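Give me the robot that drops things and tells me!

Aug 8, 2018

I love a good failure, and the one I keep going back to came out of the simulated kitchen at Dritilance. The task was making coffee. Over 166 runs the arm reported success every single time, and in 21 of them the filter never reached the machine. The fingers had closed, the software took closed fingers to mean a filter was held, and on it went, perfectly cheerful, with nothing in its grip.

Wonderful! I mean that – a bug like this in a simulator costs you an afternoon and teaches you more than a month of clean runs. Put the same habit in an arm carrying a kettle and somebody gets scalded.

So my plea to everyone building these things is to stop grading them only on finished cups. Paper is thin, it bends, it slips, and a gripper needs some way to ask itself whether anything is still there.
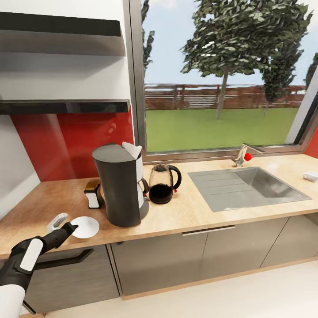

Ollidance now checks the grip at 7 points in its own coffee routine, and the runs are slower for it. Good. I'd happily wait for my coffee if the arm would stop and say it had lost the filter – that is the machine I want in my house.

553 shares | 21 comments

Recent posts
Lytvynenko and the case for slower arms
What Datik got right about stop buttons
November reading list

Contact | Copyright 2018 | Back to top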